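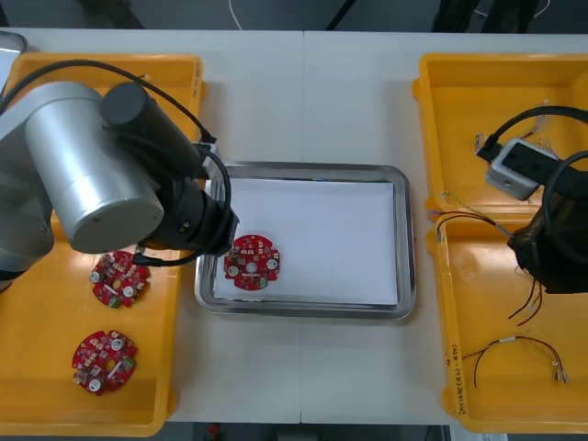 ## Order on the Bench

At the Dorden repair workshop, small electronics are sorted before they are mended. Lensa Negash, who directs the parts room, received 1,981 circuit boards last year, most of them from household appliances.

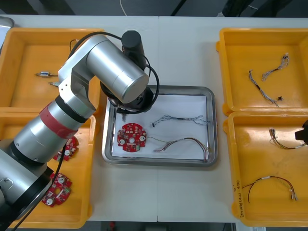
Sorting begins with a written inventory. Each part is matched to its job sheet before a technician begins work. A round red board may share the paper lining of a steel tray with two wire harnesses – one of them in red, brown, yellow and white – while smaller metal pieces keep to the yellow bins.
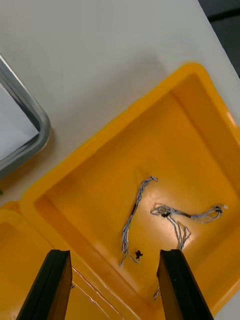

Wiring demands the most patience. Technicians are trained for six weeks before they handle it alone. Fine strands of light blue and white, twisted together, fray easily into loops, and the small black connectors must be checked separately. Sound harnesses are labeled and returned to stock in December.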